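5月26日
アランカ・イレーシュ

朝から机。もう今日こそやると決めてた。コーヒー飲む前に始めたのがまちがいで、途中で頭がまわらなくなって結局九時にいったん休憩。パンの残り。バターなし。買うこと。

机の上のもの、とりあえず全部ベッドに移した。手紙、レシート、Jestenの取説(なんの取説だったか、本体がもう家にない)、爪切り、切手の残り。切手はまだ使える。ペンが山ほど出てきて、書けるのは半分くらい。書けないのを捨てるだけで妙にすっきりする。なのに引き出しにまた入れそうになった。だめ。袋へ。

で、ランプ。白いやつ。ボリヴホルムに越してきた年の12月にVörösで2000で買った。値札の裏に店の人が鉛筆で何か書いてて、読めないまま台の裏に貼ってあったのをずっと覚えてる。剥がしたのいつだっけ。かさのところにほこりがたまるのが嫌で、拭こう拭こうと思ってそのまま春が終わった。 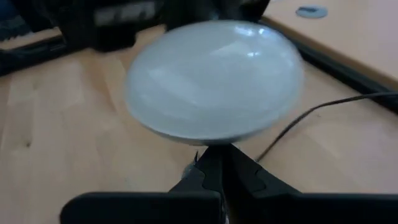
雑巾は固くしぼること、とイレーンに前に言われた。びしょびしょでやって筋が残ったことがある。乾いた布でもう一回。それでもだめなら酢を少し。台所の酢がほとんどなかった。これも買う。バター、酢。あと電球の予備。口金のサイズを毎回忘れるのでここに書いておこうと思ったのに、見るのを忘れた。明日。

木の机は好き。木目がななめに走ってるところとか、小さい節とか。前の部屋のは灰色の化粧板で、書きものをしてても気分が上がらなかった。この机はギュラが40で譲ってくれた。運ぶのに階段で3回休んだ。ギュラは腰が痛いと言い、わたしは手が痛いと言い、着いてから二人で床に座ってスープを食べた。あのときのスープ、何だったかな。豆だった気がする。

コードをどうするかが毎回の問題。黒くて細いのが机の上にのたくってると、片付けても片付いて見えない。後ろに落とすと今度は抜けたときに拾えない。クリップで留めるやつをノエミが持ってるらしい。聞く。今日電話するつもりがもう夕方。メールでいいか。

ランプの置き場所もまだ迷い中。左だと右手で書くときに影が出ない。でも左は窓で、昼間はそっちから光が来るからもったいない気もする。奥の真ん中だと本が置けない。右は論外、手の影が全部紙に落ちる。一回試して目が痛くなった。じゃあやっぱり左。と決めたのに、夜になったら気が変わるかもしれない。

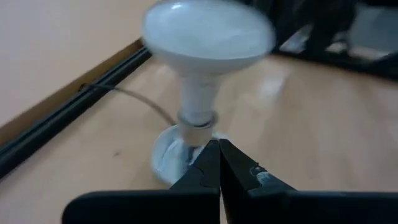 本は10冊だけ机に残すことにした。あとは棚。棚も満員なので、床。床はまた今度考える。辞書は残す、重いけど。Wasikのノートも残す。書きかけのが二冊あって、どっちも最初の方だけ字がきれい。毎回そう。

引き出しの奥からフロアレアの葉書が出てきた。返事、してない。たぶん去年の。海の絵で、裏に「ランプの下で書いてます」とだけあって、あとは天気の話。今夜返事を書く。切手もあったし、ちょうどいい。住所が変わってなければいいけど。

昼ごはんは抜けた。というか三時にチーズ食べた。あれが昼。

ベッドの上のものはまだベッドの上。寝るまでになんとかしないと。手紙は箱、レシートは封筒、取説は捨てる。いや、何の取説か分かってから捨てる。こうやって残るんだよなあ。

洗濯物も取り込んでない。雨ふりそう。下の階の人がもう窓を閉めててる。行かないと。

買うもの、バター、酢、電球(サイズ見てから!)、封筒の大きいの。ノエミにクリップ。フロアレアに葉書。

追記。洗濯物まにあった。靴下だけ少し湿ってる。椅子の背にかけた。酢は隣のを借りた。返すこと。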